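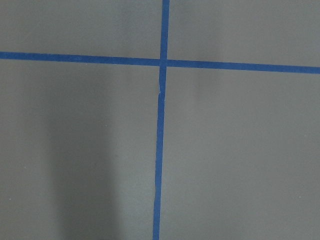 4.2 Workspace registration from a tape cross

The wrist camera is mounted on a printed bracket that has to come off whenever the gripper pads are changed. After refitting, the camera-to-flange transform shifts by a small but unknown amount. A full hand-eye calibration with a printed board corrects this, but it takes long enough that operators at the Dekport site tended to skip it. We therefore tested whether two crossed strips of painter's tape, left on the work surface between sessions, carry enough information to correct the in-plane part of the error.

The arm is first driven to a stored joint configuration in which the camera looks straight down at the surface. One frame is taken. Pixels are converted to HSV and thresholded on hue and saturation, with the brightness channel ignored. Leaving out brightness matters on the gray surface we use, where soft shadows are common; in Figure 3 a broad vertical shadow lies to the left of the vertical strip, and a threshold on brightness alone would have to separate it from the tape. Connected regions smaller than a fixed area are dropped.

Each strip is modeled as a straight band with a center line and a width. Edge points are collected from the mask and assigned to one of two direction groups, and a line is fitted to each side of each band with RANSAC. The center line is the mean of the two side lines. The crossing point is the intersection of the two center lines and gives the translation. The direction of the horizontal strip gives the rotation.

We did not use the vertical strip for rotation. Hand-laid tape is seldom straight over its full length, and the strip in Figure 3 is typical: it has a small kink a short distance below the crossing, and the part below the kink continues at a slightly different angle. A least-squares fit over all edge points averages the two directions and moves the estimated crossing sideways. With RANSAC the fit settles on whichever part holds more inliers. In this view that is the long lower part, and the resulting line, extended upward, does not pass exactly through the physical crossing. To limit the effect we weight edge points by their distance from a first estimate of the crossing and repeat the fit once. Points beyond the cutoff distance get zero weight. The overlap itself, where the blue is a little deeper, stays inside the hue limits and needs no special handling.

The method does not need the crossing to be centered or the strips to be aligned with the image axes. In Figure 3 it sits left of center and well up in the view, and the horizontal strip slopes down to the right. It does need enough of each strip on both sides of the crossing to fit a side line. The short upper part of the vertical strip is near the lower limit of what we accept. Frames that fall below the limit are rejected, and the arm moves to a second stored configuration.

For evaluation we removed and refitted the bracket 20 times. After each refit we ran the full board calibration as a reference and then the tape procedure with 5 frames, taking the median estimate. The same surface and the same tape were used throughout. The unweighted fit exceeded our translation tolerance in 5 of the 20 refits. The weighted fit stayed within it in all of them. Rotation estimates were identical for both variants, as expected, given that only the vertical strip is refitted.

Two limits apply. The tape cross gives no usable estimate of tilt, and a bracket seated at an angle will produce a plausible but wrong translation. We check for this by comparing the measured tape width on opposite sides of the crossing, but the test is weak, as the apparent width of a hand-laid strip already varies along its length. Second, the stored reference is tied to one particular cross. If the tape is replaced, the board calibration has to be run again before the new reference is saved.

Figure 3. Wrist camera view of the tape cross used for in-plane registration. The gripper is outside the field of view. Note the kink in the vertical strip below the crossing.

4.3 Effect on grasp placement

The corrected transform was passed to the placement policy of Section 3 without retraining.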